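Dillum 2 – motion planning for two-arm cells

Dillum is the planner and runtime for cells where two arms share one table. Sorting, kitting, loose parts, cable. Version 2 is out since June and replaces the old Destico planner module, same license key.

What it does. Takes grasp targets from your perception stack (or ours, Dovance, sold seperately), assigns each one to an arm, plans both paths together. Collision checks run arm to arm, arm to wall, arm to bin. Replans mid-move if a target shifts. No fixed zones to draw by hand, unless you want them.
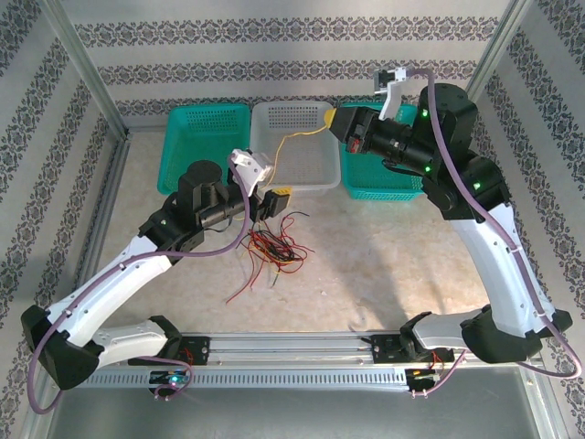
Wire and cable are the hard case, so we test on them a lot. Thin strands don't hold a shape, masks overlap, a grasp on one strand drags three others. Dillum lets you set a drag margin per item class – start at 60 mm and come down from there. The regression set has 436 recorded picks and ships with the installer, replay any of them offline in the viewer.

Bins are defined as open boxes with a rim height. Import from CAD or click four corners in the viewer. Wrist orientation over the rim gets solved first, then the rest of the arm. Faster that way, fewer dead ends at the elbow.
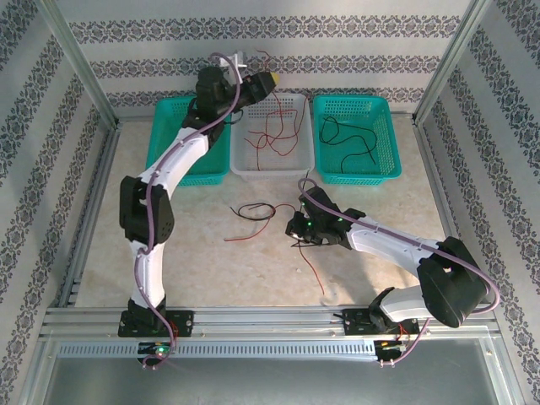 Two arms on a shared rail, wires on the table and in the baskets.

Needs: Linux, real-time kernel recomended, one controller connection per arm. GPU only if you run Dovance on the same box. Python and C++ APIs, both covered in the docs.

Upgrading from Destico: export your cell file first, the old format opens but gripper offsets have to be re-entered. Trial license on request, full features, one cell.

Palacios Software – Contact – Terms – © Palacios, all rights reserved – Back to top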